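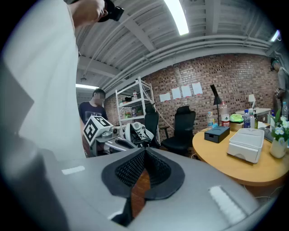

Room 222, Kerslake Building
Photos by Tamsin Treloar
Posted Aug 27, 2026

We moved into Room 222 in July, after two years in the basement at Cilby Street. Several people at the Claria office asked to see what the new space looks like, so I went through my pictures from the move and the weeks after it and picked the ones that show the room and the furniture best. The full set is 133 photos and is in the shared folder. The captions are short. Where I know the size of a thing or where it came from, I put that in, as most of the questions so far have been of that kind.

The pictures are grouped by part of the room, and they are not in the order they were taken. Some things have moved since.

THE WALLS AND CEILING

Brick wall, long view
Red-brown brick, left exposed. The landlord had it cleaned and sealed before we got the keys. It still sheds a little dust along the bottom, so we vacuum there.

Brick wall, close up
Old mortar and new mortar next to each other. The lighter patches are where a doorway to the next unit was filled in.

Paper on the brick
White sheets taped in a row at mid-height. Regular office tape would not hold on the brick overnight. The one that works is the cloth kind, and it comes off without leaving much behind.

Ceiling
White corrugated metal with beams running across it. The room echoes more than the basement did. We got used to it in a week or so, but phone calls are better taken in the hallway.

Pipes
Painted white to match the ceiling. They curve along the wall and carry on into the corridor. Please don't hang anything from them.

Light fixtures
Long fluorescent tubes. They came with the room. The switch by the door does the front of the room and the switch behind the coat hooks does the back.

Window side, morning
The blinds were left by the last tenant. The one on the end sticks and has to be pulled straight down – at an angle it jams.

THE FLOOR

Floorboards before the furniture went in
Brown wood, worn in the middle and darker near the walls. Some of the boards have old paint spots on them and we decided to leave those alone.

Floor by the door
The scrape is from the filing cabinet. It went over the threshold on its corner. I rubbed it with a walnut and it looks better than it does in this photo.

Felt pads
On the feet of anything that gets dragged. The stick-on ones come loose, so the tables have the kind with a nail through the middle.

Cable cover
Gray rubber, cut to length with a utility knife. It stays flat if you warm it before you lay it.

THE WHITE SHELVES

Shelving unit being put together
White metal, with tiers that clip into the uprights. Build it lying on its side and stand it up at the end. We did it standing up the first time and the bottom shelf was upside down.

Shelving unit in place
Against the brick. The floor dips toward the wall, so there is a folded piece of cardboard under each back foot. A proper shim is on the list.

Small items on the shelves
Things that used to live in a drawer at Cilby Street. They are easier to find on an open shelf, but they need dusting.

Plants
On a low shelf, green and doing fine. They get watered at the end of the week by whoever leaves last. There is a saucer under each pot – please empty it, the metal rusts where water sits.

Shelf labels, first try
Handwritten on masking tape. They lasted until we rearranged everything.

Shelf labels, second try
Magnetic strips with a card that slides in. They move when the shelf does, which suits us.

CHAIRS

Chairs arriving
Still in plastic. These are the black office chairs from the Rindach clearance, and they came fully assembled, so most of the afternoon went into getting them up the stairs.

Mesh back
The mesh-backed ones are cooler in summer. The padded ones have softer seats. People have settled on one or the other and I have stopped moving them around.

Casters
Swapped for soft wheels to protect the floorboards. The old hard ones are in a bag in the storage closet in case we ever have carpet.

Stools
From the basement. The paint is chipped but they are steady, and they fit all the way under the workbench.

THE ROUND TABLE

Table top, bare
Light wood, round. I took this one right after wiping it down and before anybody had put anything on it.

Table with things on it
How it usually is. It was meant for meetings and has become the place where things get put while somebody decides where they go.

Drawer boxes
A black rectangular box with a small drawer and a white plastic one with a drawer pull at the bottom. Good for screws, pens and anything else that rolls off a round table.

Inside a drawer
Dividers cut from a cereal box. They hold up well enough if you fold the top edge over and tape it.

Table legs
The bolts underneath work loose every month or so. The wrench for them is taped to the underside, which I mention here because two people have bought a new one.

THE WORKBENCH AND THE SIDE WALL

Bench top
Left over from the old kitchen at Claria and cut down to fit. The cut end is sealed with varnish. You can still find the hole where the faucet was.

Pegboard going up
Brick is slow to drill. We put two wooden battens on the wall first and screwed the pegboard to those, so any change from now on is a change to wood.

Pegboard with hooks
Outlines in pencil. I would like to go over them in marker once the layout has stayed the same for a full month.

Trash and recycling
Blue for paper, gray for everything else. The building collects from the landing and does not come into the rooms.

Broom rack
Next to the door, behind it when it is open. Put the dustpan on the lower hook or the door hits it.

STORAGE CLOSET

Closet, first day
Empty apart from a roll of carpet and a box of ceiling tiles that belong to the building. The tiles are still there.

Closet, with bins
Clear bins with white lids, all the same size. We brought 13 boxes from the basement that had no label at all, and this is where the contents ended up.

Top shelf
Light things only. Holiday decorations, spare blinds, bubble wrap.

The key hook
Inside the door frame on the left, a little above eye level. The spare is with the front desk.

MOVING DAY

Stairs
Wider than they look. The long table went up on its side with one person ahead of it and one behind. The elevator takes boxes but will not take anything longer than a chair.

Boxes on the landing
Red tape for fragile, plain tape for the rest. We ran out of red before noon, so treat any plain box still taped up with some care.

Blankets
Borrowed from Claria and since returned, washed. Old bath towels did the same job on the smaller pieces.

Lunch
On upturned crates, with the windows open. The sandwiches were from the place on the corner, and it has since become the usual place.

Last load
Mostly lamps and cushions. They went loose in the back of the van between the mattress bags and none of them broke.

STILL TO DO

Corner by the radiator
Needs a rug or a low shelf. Measurements are in the folder if anyone has something that would suit. The radiator has to be clear on all sides by a hand's width.

Coat hooks
Up, but too close together for winter coats. They will be spaced out before it gets cold.

Door sign
A printed card in a plastic sleeve for now. The metal one has been ordered with the room number on it.

ABOUT THE PHOTOS

All of the pictures may be used in the newsletter. If you want a larger copy of one, give me its caption and I will send the original. If you are in a picture and would like it taken out of the folder, tell me and I will remove it.

The old basement at Cilby Street has its own page, with pictures going back to when the shelves there were still blue.

Tamsin Treloar
Room 222, Kerslake Building

Back to all galleries
Next gallery: Cilby Street basement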